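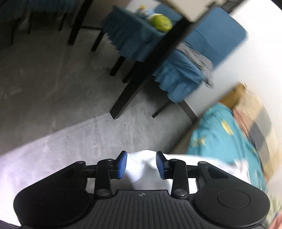 Lustby clothes and linen sort moves to Tindeck unit, doors open till end of September

The Lustby clothes and linen sort has a new home. It's out of the old school rooms on Bassey Lane and into the back unit at Tindeck Yard, and the first big load is being worked through now. White sheets, tops, tablecloths, the lot. The sort will run there until the end of September and the public can drop off bags, pick things up or just come and lend a hand with the folding.

By close on the opening morning 304 bags had come through the door. More than anyone had planned for. The queue went back past the bike racks at one point and the cars had to be asked to use the lower gate.

Nothing fancy about the room. Plain concrete floor, scuffed, pale walls, tables with cloths over them and chairs where there is room for chairs. Boxes go against the wall. When we looked in there was a teal garment with yellow lettering in a heap by one of them and a patterned cloth, pink and dark, on top of the box. White sheeting was spread low down nearby. A blue cloth with a frilled edge, well frayed, covered one of the tables.

It is a busy sort of place, in other words, and you'll want to wear flat shoes.

What's being taken

Clean clothes for all ages. Bed linen, single or double, fitted or flat. Pillowcases. Tablecloths and napkins. Towels if they've some life left in them. Curtains, but with the hooks taken out please – last year's curtains came with hooks and there were sore fingers all round.

School and club tops are wanted too, even with a badge or a name printed on. There was talk of turning these away after last spring, when a whole bin bag of old netball tops sat about for weeks, but they did go in the end. Mostly to a dance group for painting scenery in.

Sheets with a tear or a stain are fine. They go in the cutting pile and get made into dust sheets, or strips for the rag rug table. Mark the bag if you can. "Torn" in big letters will do.

Not being taken: duvets, pillows, cushions, carpet, shoes of any kind. The shoes are a change. There is a shoe bank at the Lustby end of the car park and it was emptied this week, so use that.

Wet stuff can't be taken at all. One damp towel in the middle of a bag and the whole lot is no good by the time it gets opened.

How the sorting works

Same as Bassey Lane really, only with more floor.

Bags are opened at the first table and tipped. Whites one way, colours the other. Big white items – sheets, tablecloths, the odd bit of netting – are shaken out and looked over flat for holes before they are folded. It takes up space. In the old rooms this had to be done in the corridor, with people stepping over it to get to the kettle, and was a large part of why the move was asked for in the first place.

Colours get sorted by type and then size. Anything without a label is held up and guessed at. Guessing is mostly right, although a pair of trousers marked "age 10" last year was claimed by a man of well over six foot, who said they were his.

Boxes are filled, the flaps left up until the box is full, then closed and written on. Write on the side not the top. Tops can't be read once they're stacked and a good hour was lost to that in the first session.

The folding table is the one that is always short of hands. If you can fold a fitted sheet you will be made very welcome. If you can't, there is someone there most mornings who can show you, and it does make sense on about the third go.

The numbers so far

The first full session put 1,141 items through, from baby vests to a set of banqueting cloths that nobody has yet found a home for. Seven of them, cream, very long. If you have a use for very long cream tablecloths then ask at the door.

The Bassey Lane rooms never managed that many in a day. The best day there was a good deal lower, and that was with the stage being used for storage and the piano pushed into the kitchen.

Clothes went quickest. Children's coats were nearly all gone by early afternoon, with the weather about to turn, and there is now a plea out for more. Linen is slower. White sheets in particular have built up, and there are more waiting to be checked than there is room to spread them.

Space at the unit is let on a short term from Tindeck, who have the two larger bays at the front. The back unit had been used for shelving and before that for bottling. It has a wide door, a sink and decent light till late afternoon, after that it gets a bit dim in the corners and the strip lights go on. One of these buzzes. It's been reported.

What happens to what's left

Anything not picked up by the end of the run goes one of three ways. Good clothing is boxed and kept for the winter rail, which opens in the library foyer as usual. Good linen goes to the night shelter laundry and to families moving into empty flats, who are let in first thing before the doors open to everyone else.

The rest, the worn and the odd, goes to Dikico, the rag merchant on the Lustby road. Dikico takes it by weight and the money pays for the unit. It didn't quite cover the costs last year. With a bigger room and fewer shoes the hope is it'll come out level this time.

Buttons and zips are cut off first. There are jars. People like doing the jars, so there may be a wait.

Picking things up

You don't need a letter or a card, and there's no form. Come in, take a bag from the hook, have a look round. One bag each on the first visit, more if it is quiet. Most people leave something in the tin and some don't, it's left to you.

Sheets are handed out in pairs where there is a pair. Tablecloths singly. If you are after something bigger, say for a wedding tea or a wake, give a couple of days notice and it will be put to one side. The room can lay its hands on enough cloths for eight long tables, though don't expect them to match.

There is nowhere to try clothes on. A curtain was rigged up across the corner in the first session but it came down twice and has been left down. Things can be brought back if they don't fit, no questions, as long as they come back clean.

Getting there

Tindeck Yard is behind the row of shops at the bottom of Bassey Lane. Go through the arch, keep left, past the tyre place. The sign is on the door not the gate so it can't be seen from the road, and several people went round twice. A bigger sign has been promised.

The 8 bus stops at the arch. Parking is tight in the yard itself and there's to be none at all across the front bays in the mornings, when the lorries are in. Drop your bags and then move the car, please. The lower gate is open until 4pm.

Step free all the way in from the yard. The floor inside is level but it's concrete and hard on the feet and knees if you are stopping a while. Chairs are there for anyone who wants one. Bring a cushion, or a jumper as the unit has no heating to speak of.

Dogs outside. There's a ring by the door and a bowl.

Opening times

Mornings from 9.30am for drop off, with the sort starting at 10am. Pick up from 11am until 3pm. Late opening once a week until 7pm, the night to be put up on the door as it depends on who has the key.

Bags can not be left outside overnight. Some were, after the first session, and the foxes had got into them by morning. What was in there that a fox would want is anyone's guess, but it was a job to clear up and the other tenants weren't pleased.

More hands needed

The sort could do with people who can give an hour or two, mainly for folding and for checking sheets. Mornings are best covered, the hour after lunch is worst. Children welcome with a grown up and very good at matching pillowcases. Strong arms wanted for the last hour of the day when the full boxes are moved.

Also on the wants list: bin bags, marker pens, string, clean cardboard boxes with all their flaps, and safety pins. There are up to 200 boxes needed before the end of September and they don't want to be too big. A large box full of sheets can't be lifted by one person, several have had to be unpacked and done again in smaller ones. Fruit boxes from the greengrocer are about the right size but line them first, as the holes in the sides let the dust in.

An iron would be handy as well. The old one was left behind at Bassey Lane and has since gone missing – if you have it, no hard feelings, just drop it in at the unit any morning.

The rag rug table starts next week in the corner by the sink. Free, all strips provided, bring your own scissors if you have a pair that will cut cotton. Left handed scissors are being looked for.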